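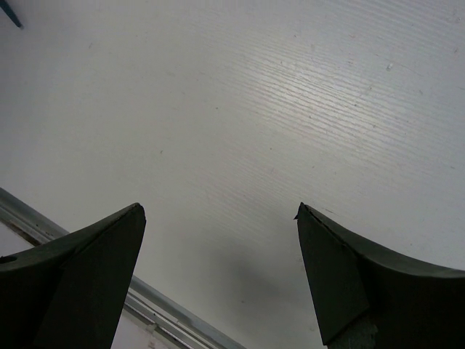

Attachment 1. Dark gray gripper fingers, open.

Ticket 1681
Product: Flulodura Kusen bread maker, 2 lb size
Opened by: Nima Khosravi, Erwood
Subject: Loaf sinks in the middle on the Basic cycle
Status: Closed by customer, see last note

Nima Khosravi wrote, 7:40 a.m.

My machine has started turning out loaves with a crater in the top. The sides rise fine and the crust browns. The middle falls in and the crumb under the dip is gummy. I have baked in this machine most mornings since it came in June, with the same recipe from your own booklet, and it was good bread until last week.

Before you send me the list, I have read the list. It's on your help page and it says to check the yeast, check the flour, check the water and keep the lid closed. I've done all that. New jar of yeast. New bag of bread flour. I weigh everything. The lid stays closed, and the children are not tall enough to open it.

I would like to know if the machine is broken. I don't want to be told how to bake.

Flulodura Support replied, 9:15 a.m.

Thank you for reaching out, and we're sorry to hear about your loaf. A sunken top is most often the result of too much water or too much yeast. Please try cutting the water by one tablespoon and run the Basic cycle again. Is the machine plugged into its own outlet? The Kusen draws up to 1080 watts while baking and should not share an extension cord with other appliances.

Nima Khosravi wrote, 3:50 p.m.

I cut the water and got a drier loaf with a crater in it.

The machine is plugged straight into the wall and always has been. I don't see how the outlet would make only the middle fall, but I moved it to the other side of the kitchen anyway so you can cross that off. I'd be more interested in hearing what the machine does between the last rise and the bake. It seems to me it sits there too long. I stood next to it today with the kitchen timer and the dough was up to the rim well before the element came on. By the time it did, the dough was already wrinkling.

Flulodura Support replied, 4:30 p.m.

The cycle times are set at the factory and can't drift. We suspect a warm kitchen. Please reset the machine by unplugging it for 30 minutes, then run Basic with cold water. If the problem continues, kindly send us a picture of the loaf and describe the crust color using the Light, Medium and Dark chart in the booklet.

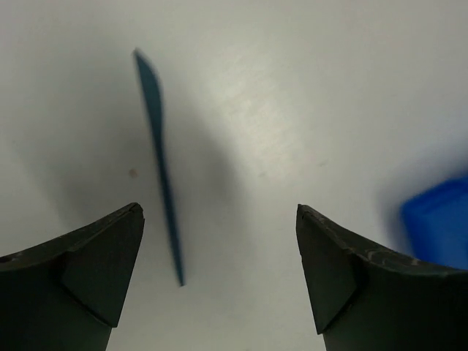 Crust color is a poor way to tell whether a bread maker is heating right, and I'm not going to pretend otherwise to fill in a chart. Under my stove light the loaf is Dark. By the window it's Medium at best. Look at the white tabletop in the picture above: bright and nearly silver toward the top and the right, dull gray over on the left, and it's one plain white table all the way across. Now tell me what you would learn from a brown crust under the same sort of lamp. I'd sooner give you the temperature in the middle of the loaf, which was low, and the time the element came on, which was late.

I did do the unplugging. I have never believed in unplugging things, but I did it and went and folded laundry. Then Basic, cold water, everything else as written. The top held up better. It was still soft in the center and my youngest poked it with a thumb and the dent stayed.

Sent 8:20 a.m. – N. Khosravi

Flulodura Support replied, 11:05 a.m.

It's encouraging that the result improved after the reset! This suggests the reset has cleared the issue. May we close the ticket?

Nima Khosravi wrote, 11:25 a.m.

No. You asked me to change two things in one go, the reset and the cold water, and now you're giving the credit to the reset. I'll run it again with no reset and cold water, and then with a reset and the water I always use. That's two more loaves, and we'll be eating a lot of toast, but then we might know something.

Nima Khosravi wrote, 6:45 p.m.

Cold water, no reset: same as this morning's, only a slight dip.
Usual water, with a reset: crater.

So the unplugging did nothing. The cold water slows the dough down enough that it hasn't quite run out of strength when the heat comes on. Something is making the dough warmer than it used to be during the rise, or the rise is longer than it used to be. You say the times can't drift. Fine. Then please look at whatever reads the temperature.

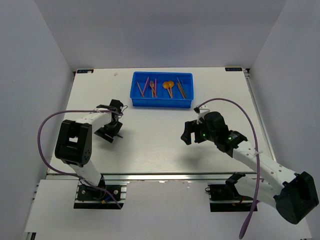
Attachment 3. Blue tray with a fork, spoons and chopsticks.

Flulodura Support replied, 9:40 a.m.

Thank you for your detailed testing. We have passed your notes to our technical team. They ask whether the sensor button on the inside wall of the baking chamber is clean and springs back when pressed. Flour or dried dough behind the button can hold it away from the pan, and the machine will then warm the dough for longer than it should.

Nima Khosravi wrote, 10:30 a.m.

This is the first sensible question in the whole ticket, and it isn't on your help page. I looked again to be sure.

The button does not spring back. It goes in and stays in. There's a brown crust around the edge of it, which I think is from the raisin loaf that came over the side. I missed it because the pan covers it and the booklet says to wipe the chamber "with a soft cloth as needed" and leaves it there.

I unplugged the machine, let it go cold, and worked round the button with a damp cotton swab and then a dry one. It took a while. It now moves in and out, a bit stiffly. I'm not calling it fixed on the strength of a button.

Nima Khosravi wrote, 5:15 p.m.

Basic, usual water, usual everything. Domed top. I cut it while it was too warm, because people were standing in the kitchen with butter, and the middle was dry and springy.

Nima Khosravi wrote, 7:55 a.m.

Second loaf, same again. Mrs. Kettler next door has the same machine and complained of the same dip, so I took a swab over there. Her button was clean and moved freely, so hers is some other trouble and she'll have to open her own ticket.

You can close mine. I'd still like the button put in the booklet, and I'd like to hear back when it has been. If the top falls again I'll reopen this one with the same number, and I won't be doing the unplugging.

Flulodura Support replied, 8:30 a.m.

Ticket closed at customer's request. Booklet comment forwarded.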